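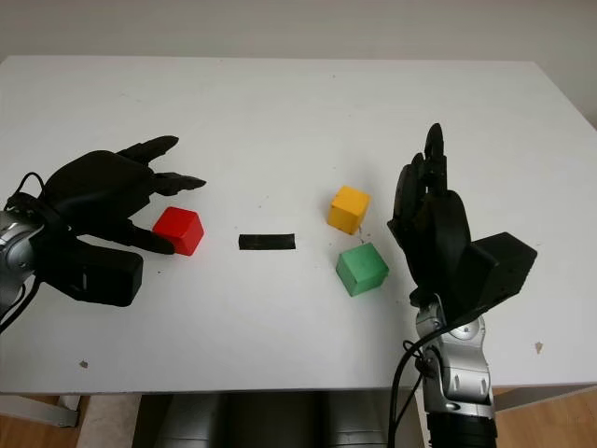 Figure 3. Bench task with red, yellow and green cubes, seen from the head camera.

4.2 Task allocation at the packing benches

The cube task was used at Lindholm to set up each two-handed unit before it joined a packing bench. It asks for the same reach and release as the inner-carton work, and packers could judge the outcome by eye. The black mark on the table gave the position for the stack. In Figure 3 the left hand is at the red cube, while yellow and green stand together near the right hand.

Before the change, packers filled and closed cartons in pairs. Afterwards one packer supervised 2 units and handled the exceptions. The shift logs record 3,145 interventions, of which 227 needed the packer to stop the bench. The remainder were short corrections, mostly to the placing of an item -- work that had no name in the old job description.
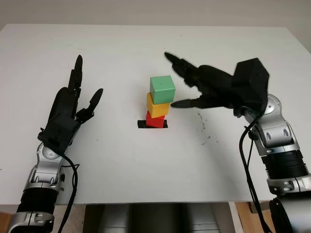
Lindholm, same bench

The second site ran the same set-up under the Natik scheduling system. A stack with visible offsets between the cubes, as above, counted as complete under the Draltska protocol. Packers at Skustholm disagreed with this rule, and applied a stricter one of their own when signing off a bench. Interview responses link the stricter rule to carton returns, for which the packer and not the unit was still held responsible. Pay grades were unchanged at both sites during the study period.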